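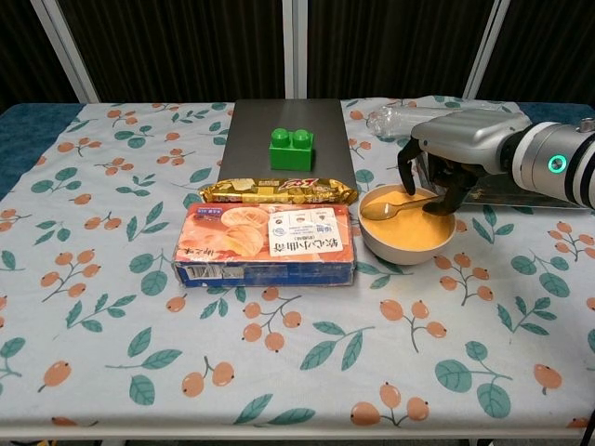 Snack table, berry cloth on

From: Bontu Mamo
To: Kollby Hall users list
Date: Tuesday, July 26, 2022
Subject: Re: Snack table, cloth and what to bring

Replies are below the quoted part. I trimmed it to the bits that still need an answer.

> Hi all,
> Three things about the snack table before the next open afternoon.
> 1. Is the cloth with the leaves and orange berries the one we are
> keeping? I thought we had agreed on the plain one from Neltville.
> 2. Last time there was a box of pastries with the label in Chinese
> and I could not tell people what was in them. Two people asked me
> about nuts and I had to say I didn't know.
> 3. Who is buying, and how much is left to spend?
> Also, I have the long serving spoons at my house if anyone is
> looking for them.
> Tufa group, Thursday table

1. The cloth. Yes, we are keeping the berry one. The plain Neltville cloth shrank in the wash and no longer reaches the front edge of the table. The berry one hangs over the front properly. It does come up short at the back corners on the left and right, and you can see a bit of the dark teal-blue there. I don't think that matters, but if it bothers you, pull the cloth back a couple of inches before you put anything down. Please don't pin it. There are already holes in one hem from the spring sale.

It can be washed at 75 degrees Fahrenheit with ordinary powder. Hang it up the same day. It was left folded in the bag after the June afternoon and smelled for weeks.

The dark gray board stays with the cloth. Set it at the back center with the long side running from back to front. It is for anything small that would otherwise get lost on the pattern, such as the wrapped bars. The berries are close enough in color to crackers and dried apricots that people miss food lying right on the cloth.

2. The pastries. I bought those, so this one is mine to fix. The picture on the box shows round golden flaky ones, and I went by that. My neighbor has now read the ingredients to me from a second box, and I wrote them out in English on a card. The card goes in front of the box. If you bring something with a label most of us can't read, please do the same, or ask on this list and somebody can usually help. Keep the box or wrapper on the table even after the food is on a plate. Several people like to check for themselves.

The same goes for bars. Leave them in their wrappers. The loose ones we cut up in May dried out before the second hour and most of them were thrown away.

Anything in an open bowl gets its own spoon and a card saying what it is. The round off-white bowl with the orange-yellow filling needs this more than anything else on the table, as you can't tell by looking. The gold-colored spoon goes with that bowl. It has a thin handle, so lay it with the handle pointing right and away from the box or sleeves will catch it.

3. Money. I am buying for the next one. The account stood at 3,312 when I checked and the snack share of that is 20 per afternoon, same as before. If you spend your own money, give me the receipt within 2 weeks. I can't pay back from memory, and I had three of those last season.

On the spoons: please bring them back, all of them. We have been using teaspoons.

Other small items:

The toy bricks belong in the children's corner and go back in their tub at the end. The bright green ones with two studs are from the big set, and the Pisumia playgroup would like that set complete when they get the room in September.

The brown ribbed panels behind the table can stay up between afternoons. Don't lean trays against them. The gray posts are steady enough but the fabric marks, and I spent most of a morning getting a jam stain out of one.

We still need someone for paper napkins and someone to bring a second knife. Plain napkins are fine. Reply to the list, please, so that we don't end up with four packs again.

If anyone still wants the shrunken Neltville cloth, it is on the shelf by the sink. It would do for a small table.

Bontu Mamo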